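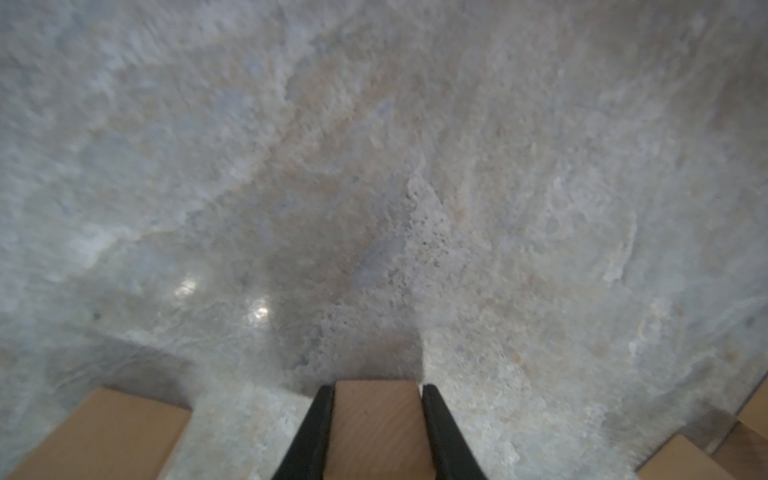

A block held between the two fingers, more wood waiting on the tabletop.

Wilmer Salazar has a two-page document he wants everyone who runs a small arm to read before they touch anything. Two pages, that's the limit. The first draft ran to 50 and he threw most of it out.

"Fifty pages, who's reading that," he says. "I wrote it and I didn't read it."

Salazar writes house rules for a living. Bench procedures, sign-off sheets, the stuff taped inside cabinet doors. He started at Golestani doing checklists for packing lines, moved over to Tramer, and now works on his own, mostly for shops and school labs with one or two small arms and no safety person. We talked over a bad phone line. I've cleaned up some of his answers, not many.

So what's in the two pages? Page one is people, page two is the work.

Page one first. Stop button within reach of whoever is nearest the arm, and that may not be the person at the keyboard. Low speed for any new motion. Hair tied, sleeves up. And a spoken call before the arm moves, every time, even if you're alone.

"People laugh at that one. You feel dumb saying 'moving' to an empty room. Then someone walks in behind you and you've already said it — you've got the habit."

He's less relaxed about the fingers themselves. A lot of small grippers get sold as gentle, he says, and people start treating them like a toy. They reach in to straighten a part with the arm still powered. His rule is flat: hands in, motion off. No "just a second."

"I don't care if it's a block of wood. Especialy if it's a block of wood. Nobody gets careless around a saw blade the way they get careless around a block."

Page two is where he gets going. Grip force, start low and write down what you settled on. Approach from above where you can. Leave clearance on both sides of the part before closing, and if the part sits nearer one finger than the other, recenter the arm. Don't let the closing finger shove the part into place. He's seen setups that depend on the shove, and they work fine till somebody swaps the table covering.

Which gets him onto surfaces. Patterned tabletops, glossy ones, anything with a reflection. He isn't against them.

"If the job's going to happen on a kitchen counter, test on a kitchen counter. Gray foam mat in the lab, sure, lovely numbers. Means nothing." What he wants is a line in the log. What the surface was, where the light came from, whether anything changed since the last run. He says most logs he gets sent have none of it. Date, pass, fail, done.

There was a client, Dranari, he'll name them because they told him he could. In March they had a run of bad picks and spent days on the software. Somebody had moved a desk lamp. It wasn't in the log becuase there was no box for it. Now there's a box.
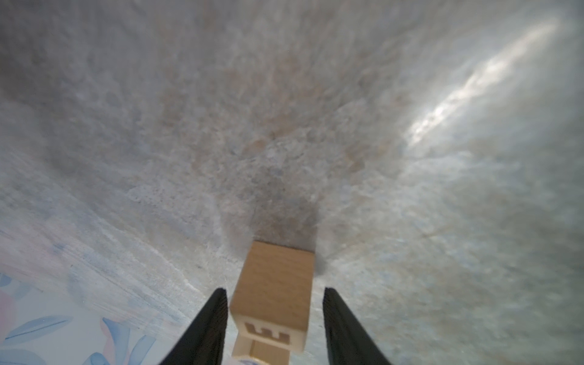

Does a small bench arm need a written procedure if only one person ever uses it?
A single page is enough, but write it, and keep it where the next person will find it.

I asked about stacked parts, one sitting over another. Salazar wants those treated as a seperate task with its own sheet. Different height, different force, and a different answer to what happens when the thing drops. "Everyone writes what to do when it picks. Write what to do when it drops! Does the arm stop, does it go home, does it try again? How many times?" His own answer is two tries and then a person looks.

And lettered or marked parts. Decide up front if the marking matters. If it does, say which way it should face at the start, and check it. If it doesn't, say that too, so the next operator isn't turning everything upright out of politeness.

The big published standards, does he use them? Yes, reads them, keeps them on a shelf, sends clients to them when the arm is large or the public is anywhere close. But he thinks small shops bounce off them, and a short sheet that people follow gets them partway there. He's careful about that word, partway. The sheet doesn't replace a risk assessment and it says so in the first line.

Not everyone agrees with him. Skindex, another client, wanted the whole thing on a screen with tick boxes that lock the arm until they're filled in. He talked them down to paper. "You lock it, they tick everything in around four seconds. I've watched them." They're trying both now, one bench each. He doesn't know yet how it's going and didn't want to guess.

Last thing, who signs? The person running it, at the end of the session, in pen. Blank line at the bottom for anything odd. He reads the blank lines first.

"That's where the lamp would've been," he says, and then he had another call.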